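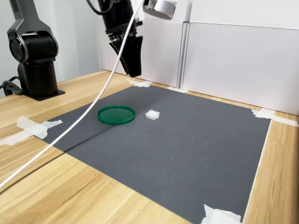 Bench Assistant, Small Parts Placement (part-time)

Rankin is hiring a bench assistant for its tabletop handling work. The job covers setting out lids, blocks and other small items on a rubber mat, resetting them between runs and logging each layout.

Shifts are 7 hours, starting at 8 in the morning.

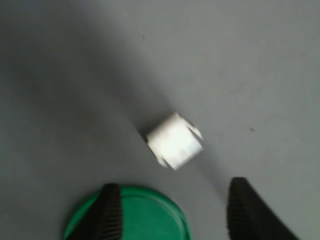 Applicants should have steady hands, normal or corrected vision and the patience to repeat one layout up to 200 times – small white parts are easily misplaced. Experience with taping down mats and keeping written logs is useful. Training is given on site.

Send a one-page resume to Hala Mahasneh by the end of April.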